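The Great Fabric Reckoning

How one sewing room in Fladden learned to let go of its scraps, and what it kept

By Shiuli Majumder
21 May 2018

I have been putting off writing about my fabric for years, partly out of embarrassment and partly because writing about it meant I would have to go and look at it. If you sew, or knit, or have ever walked past a remnant bin with a bit of change in your pocket, you will know the feeling. There is a cupboard. There may well be another cupboard. And somewhere at the bottom of one of them is a piece of velvet you bought for a cushion in a house you no longer live in.

Mine came to a head in February, when the door of the tall cupboard on the landing stopped closing. It had been thinking about it all winter. I would lean on it with my hip and turn the key quickly, and that would do until somebody wanted a clean towel. Then one morning the hinge gave a sort of sigh and came away from the wood, and out slid everything I had bought, been given or rescued since I was first let loose with my mother's machine.

So I rang Virgil Cozma. Virgil used to cut patterns for a theatre wardrobe and now teaches a sewing class above the old Arent shop, and he has a reputation for being firm with people. He was very kind about the landing. He stepped over it, asked for a cup of tea, and said we would need a table with nothing else on it and a good deal more patience than I probably thought.

His method, if I can call it that, is to take the cloth out a couple of pieces at a time and leave everything else where you can't see it. You put them down any old how, without folding, and you have a proper look. Then you pick each one up and handle it. He is very keen on handling. Cloth that has been squashed in a bag since goodness knows when can look perfectly miserable until you shake it out, and there are others that look wonderful and feel like a raincoat, and you need to know which you've got before you promise it a shelf.

We began with the fancy-dress end of things, as he thought I would be less sentimental there. (He was wrong, but he wasn't to know about the school plays.) The zebra print came out first, all bold black and white stripes and as plush as a toy, and after it a thin, slightly shiny piece that goes from lilac to pink depending on where you look.

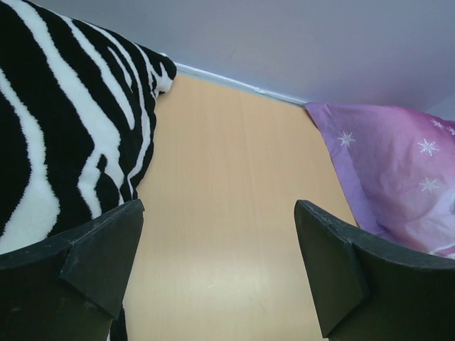

What I found, as the morning went on, was that fabrics make peculiar neighbours. A fluffy pile will take over a shelf if you let it, because it won't lie flat and it springs back up as soon as you turn away. Virgil rolls his, pile inwards, and ties the roll with a strip of old sheeting, never elastic, which leaves a dent you can't brush out. The slippery ones he hangs. I had always folded mine into tidy squares, and every time I pulled one out the whole stack came with it like a pack of cards. Over a hanger they behave beautifully, and the creases drop out of many of them on their own if you leave them be for a day or two.

Then there is the shedding. Anybody who has cut fake fur at the kitchen table will remember it for weeks, usually at breakfast. Virgil's advice is to cut from the back with small scissors, going through the backing only, and to have the vacuum cleaner standing by before you make the first snip. I have since added my own refinement, which is to do it in the bath. You laugh, but it rinses down a treat, provided you put something over the plughole first.

By teatime we had been through 51 pieces and I had fallen out with Virgil only once, over a length of mustard corduroy. I won the argument, and it is now a very nice bag for pegs. The rest went on for another eight evenings, mostly with the radio for company, and when I wrote up the last label the number on it was 203. I don't tell you this to boast. I tell you so that you'll feel better about your own cupboard.

The labels were the part I dreaded and they have been the making of the whole thing. Each is a bit of card with the length, the width, what it is made of if I know, and where it came from if I can remember. "Magbanua's closing sale" says one, which brought back a whole afternoon of queuing in the rain. Another says only "Bollix, curtains?" and I shall have to take my own word for it.

As for the stripes, they are going to be a draught excluder for the back door, with the shiny stuff put by for lining a little drawstring purse for my niece. I've cut neither of them yet. The hinge has been mended, though, and the towels are back on their own shelf.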